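About Sasine

Sasine packs and ships small molded parts for toy makers, school suppliers and board game publishers. We are based in Citenley, in a building that used to be a furniture warehouse. If you have ever opened a box of counting shapes or a bag of game pieces and found the right number of each color, that is the kind of work we do.

The company was started by Shafiq Biswas, who had run the night shift at a larger packing firm and wanted to take on the short orders it turned down. For the first few years everything was sorted by hand at long tables. Parts came in mixed, people picked them apart by shape and color, and other people bagged them. We still do plenty of work that way, and some customers ask for it.

How the work changed

Sorting by hand is hard on the neck and the wrists. It is also slow to learn, and the people who got good at it were often the first to leave. By the time we moved to the present building we had more orders than we could staff, and we were turning down repeat customers. Niilo Ruotsalainen joined us then to look at what could be done with machines in a shop our size.

The first attempt was a vibrating feeder. It was loud, it jammed on anything with points, and we sold it. The second was the Ladis line, which is what we use now. Ladis is our own name for a set of robot stations that separate loose parts and move them where they need to go before packing. A station can be switched from one order to another in a morning. The old feeder took us 2 days.

We told everyone before the first station was ordered that no one would lose a job over it, and no one has. Jobs did change. Four people who used to sort now run stations. They load parts, check the output, clear stoppages and write up what went wrong. Two others moved to quality and one went to shipping because she preferred it there. Pay for station operators was set above the old sorting rate from the start, and the shift length stayed the same.

Some things got worse before they got better. Operators said the work was lonelier, with less talk than at the tables, so we moved the stations closer together and put the break area back in the middle of the floor. The early stop lights were too bright and went off too often. We also scheduled too few people on the first stations, thinking one operator could watch several at once. One operator now looks after two stations at most.

Hand packing has stayed. Mixed gift sets, anything with cloth or string, and orders under 100 bags go to the tables. Paul, the room at the north end, is where that happens. It was named after the street door that opens into it, which still had the old tenant's sign on it when we moved in.

Testing and training

Every new kind of order goes through the test bench before it reaches the Ladis line. Operators take turns there, a week at a time, and what they write down decides how the station is set up. They know which parts roll, which ones tip over and which ones hide behind each other.

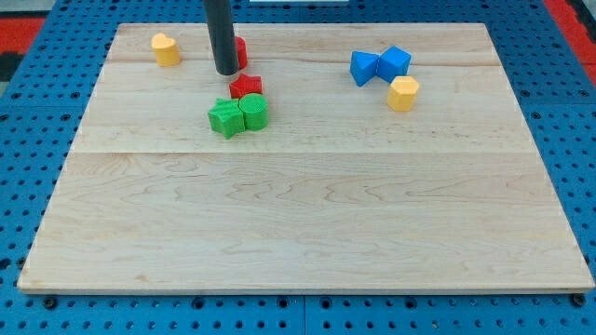 Test work at Sasine starts with plain blocks on a wooden board, and new operators learn on the same thing. The pieces are set out in different arrangements and the arm has to work with what it is given. A green star touching a green cylinder is a good one to learn from, with two shapes in one color and no gap between them. A blue triangular prism next to a blue cube raises the same question with flatter sides. Trainees say out loud what they expect the arm to do, then they run it and compare. Most people are comfortable with the bench by the end of their first week and start shadowing on the line in the second.

Nobody needs a technical background to apply. We look for people who notice things and will stop a station when something seems off. Stopping is never counted against anyone. The log is open to the whole floor, and operators can change most settings on their own say. Changes to arm speed or to the guarding go through Niilo.

Working with us

Minimum order on the Ladis line is 621 pieces of any one part. Smaller orders are welcome and will be quoted for hand packing. Please send sample parts with your request, including a few bad ones if you have them.

Open positions are posted at the street door and on the jobs page. Our busiest month is November, and we hire for it in late summer. Visits to the floor can be arranged through the front office, extension 712. Closed shoes are required, and long hair has to be tied back.

Page updated Feb 10, 2019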